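Call for participants: sorting and packing art supplies

Ikow is looking for people to help with our table work this spring. We put together sets of drawing materials for schools and youth clubs in Brarkholm, and most of what we receive comes to us mixed. Crayons, markers and small craft items must be sorted on a table and placed in baskets and trays before they can go further.

We need 12 participants for the period that ends in May. Previous experience is not required. You should be able to sit or stand at a table for two hours, to see small differences between colors, and to work without hurry.

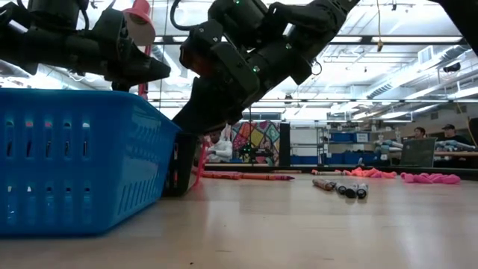 What you will do

You will sort crayons and markers by type and by color. Reds, oranges and browns are the most difficult, and we ask you to look at them twice. Crayons are laid in rows first and go into a basket afterwards. Markers are checked on paper, and the ones that do not write are put aside. At the end of each session you fill in a short form about which containers were easy to use and which were not. We read these forms carefully, and they have already changed how we arrange our tables.

The containers are of different kinds – plastic baskets with openings in the sides, a black mesh basket, deeper bins and a flat tray. We keep them close together in the middle of the table, with the crayons behind them. 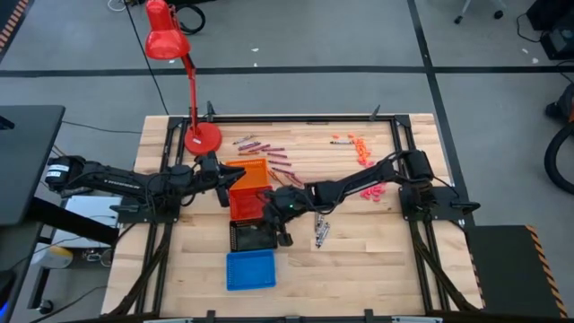

Every participant tries more than one arrangement, so please do not apply if you strongly prefer to keep one method from the beginning to the end. Talking during the work is welcome.

What we offer

You receive 23 euros for each session, paid at the end of the month. Tea and coffee are free. Travel inside Brarkholm is paid back if you keep the ticket.

How to apply

Write a short letter to Alfredo Sarmiento at the Ikow office, Sasow building, room 298. Please tell us which hours suit you and if you are left-handed – we would like to have both. Applications are read in the order they arrive, starting from February 7, 2020. We answer all letters, also when the places are full.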